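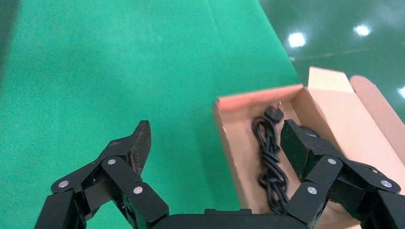 29/11/2024

Packing bench, Kaltumgate store. Carried on with the shallow cardboard boxes today. Moved everything on to the big green mat, as small parts roll off the bare bench and I was tired of hunting for them.

Opening the boxes is the slow bit. The flaps spring back unless you fold them right out first, and the back one wants to stand up whatever you do. I've stopped fighting it and just load from the front. Taping the flap down takes longer than it saves.

Ebony Kerslake wants the Telano order kept apart from the Akpalu one this time. Labels for both are in the top drawer, Telano on the left. Akpalu is 31 boxes, Telano is 20. Nurine can wait until December – their list has changed again and I don't have the new one.

Tried paper in the bottom of the Akpalu boxes. Fine for the heavier pieces, pointless for the light ones. Will go back to a single sheet, folded once.

Mat needs a wipe before the next lot, it picks up cardboard dust. Tape gun jams if the roll goes on the wrong way round, arrow should point to the handle.

To do: order tape, ask Ebony about the 23 returns, find the good scissors.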